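4.2 Botanical wallpaper and the feeling of depth

We now turn to the part of the study that surprised us most. Section 4.1 dealt with plain and striped papers, where the results follow the older literature closely: upright lines make a wall seem taller, and a pale ground makes it seem farther away. Floral papers have been studied much less, and the little that exists treats "floral" as a single group. Anyone who has spent an afternoon with a wallpaper sample book knows how odd that is! A tight repeat of rosebuds and a loose drawing of branches have almost nothing in common except that both show plants.

We therefore sorted the papers in our collection by how the plants are drawn and how they are spread over the ground. The collection began with 170 patterns lent by Aerts and grew as Mirjam Visser tracked down discontinued rolls in attics and back rooms. Three groups came out of the sorting. Sprig papers repeat a small motif at short, even distances. Trellis papers tie their flowers to a visible grid. The third group, which we call grove papers, sets flowers and leaves of different sizes over an upright structure of trunks, canes or reeds, so that the eye is given something to look past as well as something to look at.

Grove papers are a joy to work with because they mix two cues that are usually kept apart. The upright bands act like the stripes of Section 4.1. The blossoms in front of them act as objects, and objects of unequal size invite the viewer to read some as near and some as far. In the sorting sessions, people who had just called a sprig paper "pretty" or "busy" began to talk about grove papers as places. One spoke of "standing at the edge of a wood in January." Another asked how far back it went.

Figure 3 shows a paper of this type on walls that meet at a corner, with grayish-mauve bands behind and gray and soft yellow flowers in front.

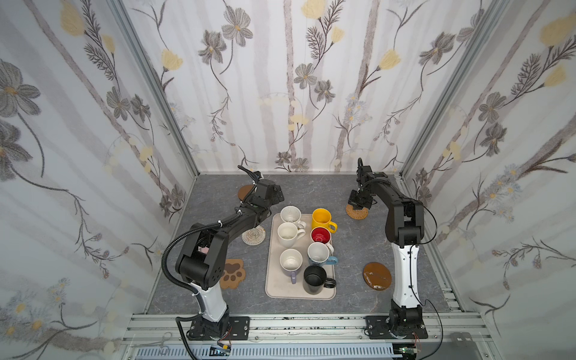 Figure 3. A grove paper on adjoining walls. The large gray flowers and yellow tulip forms are drawn over tree-like vertical stripes.

The color range matters here. When the flowers of a grove paper are much stronger in color than its trunks, the two layers split and the trunks tend to be forgotten. Viewers then describe the paper much as they would a large sprig. When the two layers share a family of grays and mauves, with yellow or another light accent used sparingly, viewers move back and forth between them. Oana Rusu named this the "drift" of a pattern during our pilot work, and we have kept the word because every participant understood it without help.

To measure drift we used a simple task. Participants sat in front of a papered wall and were asked to point out the part of the pattern that seemed nearest, then the part that seemed farthest, then to say whether anything had changed since they sat down. The wall was lit evenly from above and no furniture was placed against it. In total we recorded 3274 spoken judgments, which were coded separately by Glenys Katene and Joris Van Wijk. They disagreed mostly over remarks that mixed depth with mood, such as "it goes off into the cold." We kept these remarks and gave them a code of their own.

The pattern in the answers is clear. Sprig papers were judged flat and stayed flat. Trellis papers were judged to have two layers, with the grid in front as often as the flowers. Grove papers were judged to have three or more layers, and they were the only group for which participants regularly reported a change while looking. Small, pale blossoms placed low in the design were often named as the farthest thing on the wall, even when they overlapped a trunk and so could only be in front of it. Size and paleness seem to outweigh overlap, at least for drawn plants. We find this very exciting, as overlap is normally taken to be the strongest cue of all.

Corners deserve a word of their own. A paper seen head-on and the same paper seen at a steep angle are, to the eye, quite different patterns. The bands crowd together on the side wall and the flowers narrow. With sprig papers this crowding made the corner look sharper. With grove papers it often did the opposite - participants had trouble saying where one wall ended, particularly when a large flower sat close to the join. Annapurna Mudaliar, who has hung paper for most of her working life, told us that clients often ask for grove patterns in narrow hallways for this very reason, and that she tries to keep the biggest blooms away from a doorway so that it stays easy to find.

Repeat length also plays a part, though a smaller one than we expected. We compared patterns from the Florar and Zillus ranges that share a drawing style but differ in how soon the motif returns. Once participants had spotted the repeat, their reports of drift dropped. Most did not spot it in the time allowed, even when asked to look for it. Those who did were nearly always people who sew or quilt, and we would love to see a study that takes this up properly.

Two limits should be kept in mind. Our walls were new and flat, while many real walls are neither. We also worked only with printed papers, leaving out flocked and embossed ones, where the surface itself has depth and the shadows move with the time of day. Section 4.3 takes a first step in that direction with a small set of textured samples.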